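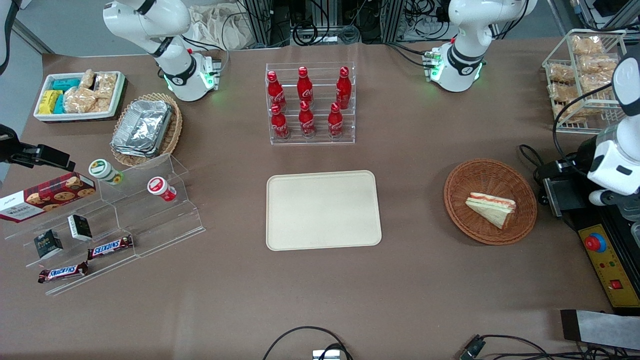
How to run a tray-packing comparison on a two-arm robot

The steps below are the ones we follow at the Porport bench when we want to know whether one way of training a packing policy is better than another. They assume you already have a trained policy and can start and stop the arms safely.

What the task is

The robot gets a written order, such as "one sandwich, one cola, one chocolate bar", and has to put those items on the serving tray in the middle of the table. Everything else stays where it is. We chose snacks for the mix of shapes: bottles that stand upright, flat bars, small boxes, and bags that change shape when you grip them.

Step 1. Fix the layout

Give each kind of item its own holder and keep the holders in the same place for the whole comparison. We use a stepped stand for bars and boxes, a rack for bottles, baskets for the sandwich and the foil containers, and a wire rack for the bread rolls. Mark the corners of each holder on the paper in pencil.

If the paper tears or slides, replace it between blocks, never in the middle of one.

Step 2. Write the orders first

Write 16 orders before anyone runs the robot. Ours have between one and four items each. Include at least 5 that need both arms, for example a bottle from the rack and a bag of rolls. Put the list in a shared file and don't edit it once testing has started.

Step 3. Mix the policies

Run the policies in blocks of 4 orders and swap between them. Have a second person load the policy so that whoever is scoring can't tell which one is running. Kieran Inskip wrote a small script, Donell, that shuffles the blocks and hides the names. Pencil and paper will do the same job.

Step 4. Score each item

Give one point for each correct item that ends up inside the rim of the tray. An item resting on the rim scores nothing. Take off a point for any item that wasn't ordered. If you have to press the emergency stop, write down the reason and score the order as it stands.

Step 5. Reset properly

Empty the tray, refill the holders and send both arms back to their start pose. Check that the cables hang clear of the tray before you carry on. Swap any bag that has split.

What we found

We compared Bansal, trained on 202 demonstrations of whole orders, with Grarnness, trained on the same recordings cut into single picks. Grarnness did better on short orders. On four-item orders it often went back for something it had already placed, and Bansal came out ahead. Both were poor with the bread rolls.

We haven't yet tried moving the holders between blocks.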